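Section 3: Setting up the small white table
By Mayu Nomura, 25 September 2022

I've put up more of these tables than I care to admit, and I still like to take this section slowly. If you've already unpacked everything in Section 2, grab a bottle of water (you'll want it for step 4, and you might want a drink too) and find the spot where the table is going to live.

1. Clear the floor first. Carpet is fine – ours is gray carpet and I've never had trouble with it – but vacuum before you start, so you don't have grit under the feet.

2. Set the table down and walk around it. You want to be able to get at every side without squeezing past anything.

3. Press down gently on each corner. If one dips, turn that foot counterclockwise a little and try again. The Rusetti feet are stiff when they're new, so use the flat wrench from the bag and go easy!

4. Stand a small bottle of water on the top, toward one side, with the cap on tight. I like a clear one, so I can get down low and compare the waterline with the table edge. 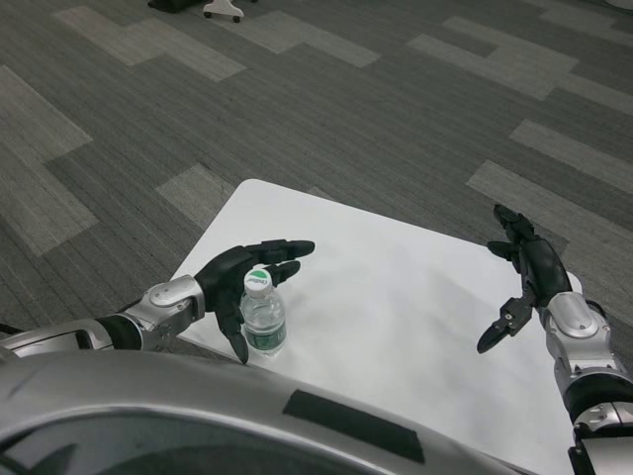
Small bottle with a green label, standing on the left part of the tabletop.

NOTE: A spirit level works too, of course, and if you own one you can skip the bottle altogether. Mine lives in a drawer at the Lonach office and is never there when I want it.

5. Move the bottle to the other side and look again. Then do the middle. If the waterline looks tilted in only one spot, check for a lump in the carpet before you touch the feet.
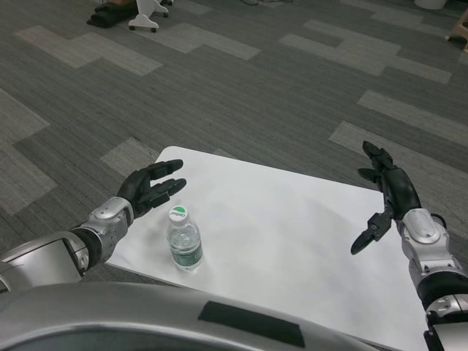
6. Once you're happy, snug up the locking nuts by hand. Finger-tight is plenty. I once leaned on the wrench and had to order part 709 all over again, and the shipping cost more than the nut.

CAUTION: Never drag the table with anything standing on it. Take everything off and lift from both short ends.

7. Now think about the room. If you use a folding partition on casters, leave yourself space to swing the panels, and lock the casters if yours have locks. Boxes and bags can go behind it for now (I always say "for now").

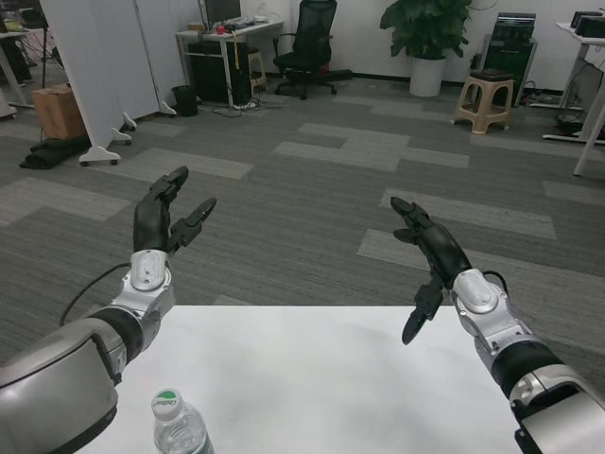 8. Wipe the top with a soft, damp cloth and dry it right away. Matte white shows every smudge, so I keep a cloth close by and skip the scouring pads.

9. Give it a day before you load it up, then check the nuts once more. After that I look at mine every March, and that seems to be enough.

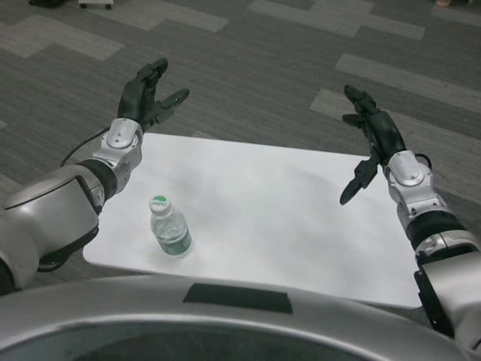 White top over gray carpet, bottle on the left half.

If the top still rocks after step 6, go back to step 3 and start with the corner that moves the most. Replacement feet are listed in Section 9.

© 2022 Maddocks Table Guides | Contact us | Back to top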